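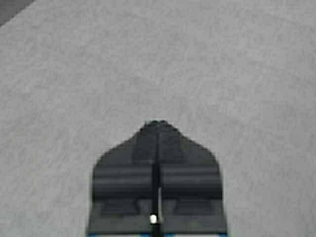
Fig. 1. The gripper with its fingers closed over the gray work surface, from the wrist camera.

Home Projects Reports Open Day Gallery Contact

Open Day Visit Report: Robot Handling Demo at Heffernan

For my automation project I had to go and see a robot doing a job somewhere outside school, and write up what I learned. I picked the October open day at the Heffernan workshop in Drundham, mostly because I could get there on one bus. I'm so glad I went! I stayed until they started switching the lights off.

Getting in

The demos ran from 10 in the morning, and you had to sign up for a slot at the front desk. I got the second one. While I waited I wandered through the machine shop (lots of noise, very good cookies) and picked up the leaflet for the Piruseck, the arm they use for teaching. The leaflet is mostly sales talk, but it has a table at the back with the numbers I needed. The reach is 800 mm and the gripper can hold 430 grams, so a can of soup is pretty much the limit.

What I went to find out

My own project is a little sorter built from a kit called Nikuvska. It has two fingers driven by one servo, and it keeps missing. It goes to the right spot, more or less, and then closes next to the part or pushes it along the table. I'd written two questions in my notebook before I left: how does their arm know where its fingers are, and how does it know how high it is above the table?

The demo

Our guide started with the gripper shut, like in Fig. 1, and talked us through the wrist camera view. The camera moves with the gripper, so the fingers stay in the same place in the picture and everything else slides past behind them. I had never thought about how handy that is. In Fig. 1 the closed fingers come to a point near the middle of the picture, and you can use that point as an aiming mark. My kit's camera is on a pole over the table, so I have to do a bunch of math to get from the camera to the fingers, and any time someone bumps the pole all of it is wrong.

Then there was the height question. I asked if the arm worked it out from the camera, and the answer was no, not on this setup. The arm knows its joint angles, and somebody teaches it the table height at the start by bringing it down slowly and saving the position. I asked what happens if you swap the surface for a thicker one – you teach it again. That made me feel a lot better, to be honest, as I'd been trying to write something clever for that and getting nowhere.

We also talked about backgrounds. The gray surface has a speckled look but no lines or printing on it, and our guide said a plain background makes it easier for the software to pick out a part. I've been running my sorter on my desk, which has wood grain and a big ink stain. I think the stain has been sorted at least once.

After the talk each person in the group got 5 minutes with the hand controller. I was terrible at first. Left on the controller was not left on the screen once the wrist had turned, and I kept going the wrong way and saying sorry to the robot. Small moves worked best for me: a nudge, stop, look, then another nudge. By the end I could put the fingertips over a spot I'd chosen and hold them there, and I was way too proud of it.

What I'm changing on my sorter

I'm moving the camera off the pole and onto the wrist. It will need a lighter camera, because the servo on the Nikuvska wrist already whines when it lifts. I'm putting a plain gray sheet on the desk too, and adding a setup step where I save the table height by hand before every run.

Things I didn't get to

I wanted to ask how hard the fingers squeeze and whether you can set that, but the next group was already at the door. I emailed the workshop and will add the answer to the appendix if it comes before the due date. I also never found out how they run the camera cable past the wrist joint without it twisting – mine is going to be taped on for now.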